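Final report: teaching Roltgate to push a wheelchair
Robotics elective, June 2026

I'll start with the bit I'm proudest of, which is that Roltgate can now hold on to something without crushing it. When I signed up for bench space at the Lavadell shared workshop I thought driving would be the hard part and gripping would be a weekend. Wrong way round!

Roltgate is a two-armed robot on a wheeled base. The arms came as a kit, the base I built up from parts, and the control code is mine apart from a motion library called Hailu that our class was allowed to use. The total came to $3,962, most of it covered by the school's project grant and the rest by me (goodbye, summer job money).

First problem was force. The grippers would either slide off a handle the moment the base moved, or squeeze so hard the motors complained and shut themselves down. I ended up logging motor current on every grip and setting a limit for each side separately, as the left one has always been a bit stiffer. I did 816 logged grips on a broom handle clamped to the bench before I let it near anything with wheels. My neighbours at the workshop were very patient about the beeping.

Second problem was the two arms arguing. If one pulls back even slightly while the other pushes, the chair turns, and then both arms try to correct it and you get a sort of wiggle down the room. The fix was to pick one arm as leader and have the other follow — not elegant, but it works over short distances. 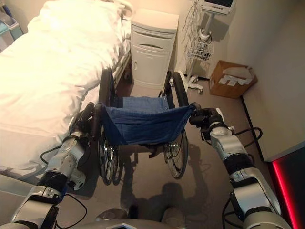

Steering is where most of my marks for testing should come from, I hope. I wanted to practise in a proper room layout with real things to bump into, so the colour-coded tape lines on the workshop floor were out. Parking next to the bed is the move I care about most, because the side rail leaves so little room for error, and with one gripper on each push handle the robot has to swing its whole body to turn the chair. The medical monitor stand against the back wall is my worst-case obstacle: a base with casters down low, skinny pole, cables hanging off it. My distance sensor is mounted too high to be much good with low bases like that, so for now I mark it by hand on the map.

What I'd change: shorter cables on the arms or at least some clips, and a Gostetti sensor down near the floor. I'd also write the logging code first. I lost over 2 weeks of early results by scribbling them in a notebook and then not being able to read my own writing.

Still to do before the demo is going backwards, which it's terrible at.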